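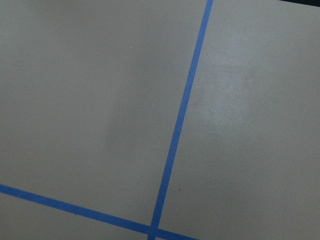 Two Grippers, One Bench: Inside the Hildale Comparison

The automation laboratory at Hildale occupies the ground floor of a former print works, and its principal test bench stands well away from the windows. For most of the past year the bench has been given over to one undertaking: a comparative trial of two robot grippers intended for small-batch packing, an area of manufacturing in which mechanical handling has made slower progress than its advocates once forecast.

The first unit, supplied by Skustley, is a parallel-jaw design with interchangeable rubber pads. The second, from Omalbridge, uses two flexible fingers that curl around an item as they close. Both were mounted in turn on the same arm and driven by the same controller, known in the laboratory as Dong, so that differences in performance could be attributed to the gripper with reasonable confidence.

The programme comprised 1543 recorded grasps across 16 categories of item, from cosmetics jars to folded cardboard sleeves. Each category was presented in eight orientations. Operators followed a written protocol and were rotated through the shifts, an arrangement adopted after the pilot phase showed that individual habits in placing items could influence the results.

Bench preparation received more attention than visitors generally expect. Lines of blue tape divide the work surface, and the protocol refers to the resulting areas by number. Tape was chosen over engraved or painted lines for the sake of economy, as the layout was revised several times during the pilot phase. Operators are required to clear the surface between series and to record a view from the wrist camera before the first item is placed.

Those bare-bench recordings have proved useful in their own right. Reflections were an early source of error. A patch of glare beside a tape line could be mistaken by the vision software for the rim of a pale object, and faint shadows presented a similar difficulty. The laboratory considered a darker, non-reflective covering, but elected to retain the existing surface on the grounds that few customers would install one. The software was instead adjusted to compare each new view with the corresponding record of the cleared bench. Specks of dust are now disregarded below a set size.

The results do not favour one manufacturer outright. The Skustley gripper was the more consistent with rigid, straight-sided items, and its pads could be changed in the time it takes to boil a kettle. It performed less well with the cardboard sleeves, which it tended to crease at the fold. The Omalbridge fingers handled the sleeves without visible damage and were more tolerant of items placed slightly out of position. They were also slower to release, and one finger required replacement after 699 grasps.

Camera placement emerged as a secondary question. With the camera fixed at the wrist, the view alters with every movement of the arm, and straight lines on the bench appear at unfamiliar angles. An overhead camera avoids this but loses sight of the item at the moment of closure. The laboratory has recommended that both be fitted where budgets allow, and that the wrist camera take priority where they do not.

A further series is planned for November, when colder mornings are expected to test the flexibility of the Omalbridge fingers. The Skustley unit will return with a softer pad compound. The protocol will be otherwise unchanged, and the bench will be taped to the same plan.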